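Subject: Re: [griken-openrecords] Drarnever wants how much??

Earlier today a list member wrote:

> Got the fee estimate back from Drarnever County on the Pfeiffer Road
> emails. They want $3000 up front before they'll even start looking!
> All I asked for was the messages between the road office and
> Gamon Paving. Has anyone fought one of these and won? I'm
> ready to just drop it.

Please don't drop it! I had nearly the same letter last May, over the old bridge contract, and I nearly fell off my chair when I saw the number. I wrote back the same night (probably too crabby, but oh well) and asked them to show me how they got it.

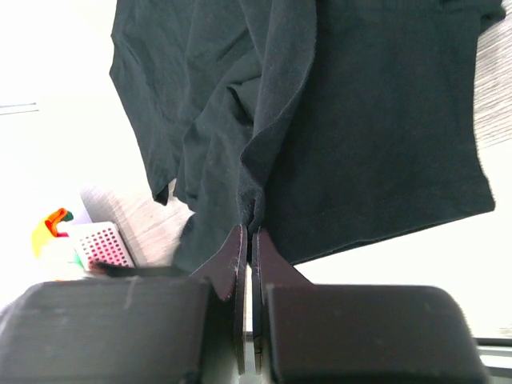
Can you ask for the fee to be broken down?
Ask in writing for the hours, the hourly rate and the name of the office doing the review. That's what I did, and the bill that came back was a lot smaller – they had been charging me for a lawyer to read every page, including the ones already posted on the county site.

I ended up with 182 pages. Half of them were people trying to find a time to meet, but three were worth the whole fight, and one of those made it into the Griken paper. So keep your request alive even if you have to trim it. Start with one month, only the road office, only messages with Gamon in them, and go back for more later.

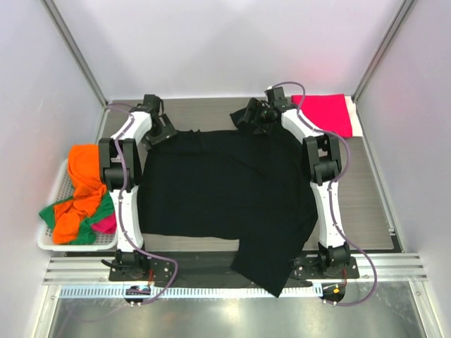 The other thing to watch is the city. Part of Pfeiffer Road is inside Griken limits, so city hall has copies of a lot of this, and they don't like being shown up by the county. I'd send both offices the very same letter. With a robot arm on each side of the table like that, you'd want them both working on the same piece of clothing, and it's the same deal with two records clerks and one set of emails. If the county blacks out a line and the city doesn't, you've learned something.

When I did it the city found 314 emails and the county swore it had far fewer. I'm still mad about that one. 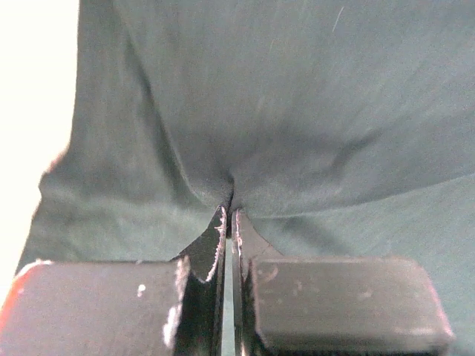
Dark green fabric between the gripper fingers

Anyway, I can send you my letter to copy from if you want it. It's not pretty, and you'll need to swap out the bridge stuff, but the clerk took it without any fuss.

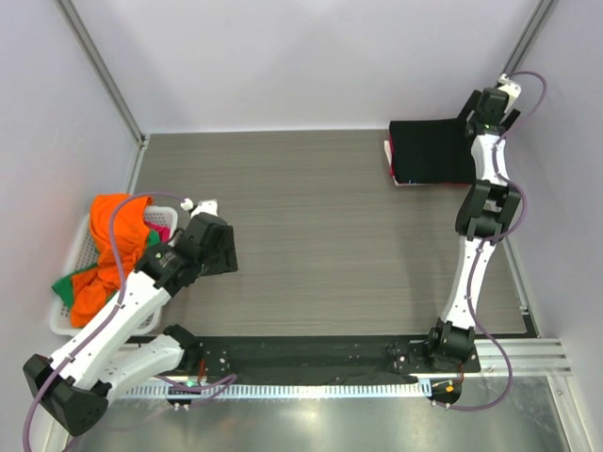

The gray tabletop, with an arm on each side

Write me off list and tell me what they say about the hours. I'm up until 11 most nights.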